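Neue Hausregeln für das Greifen biegsamer Teile

11. Mai 2018 – Für die Roboterzellen in Ulside und Stenivitz gilt ab Juni eine überarbeitete Arbeitsanweisung. Sie betrifft alle Aufgaben, bei denen Kabel, Schläuche oder andere biegsame Teile gegriffen werden. Grundlage sind 216 Probeläufe aus dem Projekt Rosby.

Teile werden künftig nur noch mit den Fingerspitzen gefasst. Das freie Ende darf sich biegen, muss aber während der ganzen Bewegung im Blick der Handgelenkkamera bleiben.

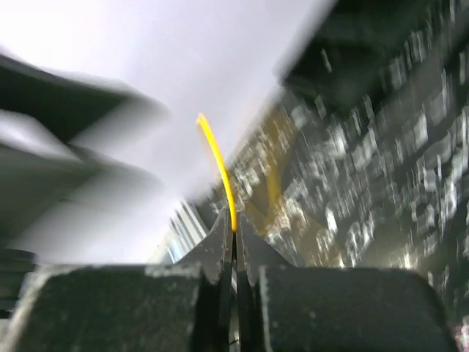

Schnelle Schwenks mit gegriffenem Teil sind nur außerhalb der Ablagezone erlaubt. Innerhalb gilt die reduzierte Geschwindigkeit, auch im Probebetrieb. Die Fingerflächen sind nach jeweils 16 Betriebsstunden auf Abrieb zu prüfen – das Ergebnis kommt ins Zellenbuch.

Für die Einweisung sind pro Schicht rund 17 Minuten vorgesehen. Die Anweisung umfasst fünf Seiten und liegt im Ordner Workneh unter »Greifer«. Die alte Fassung bitte aus den Zellen entfernen.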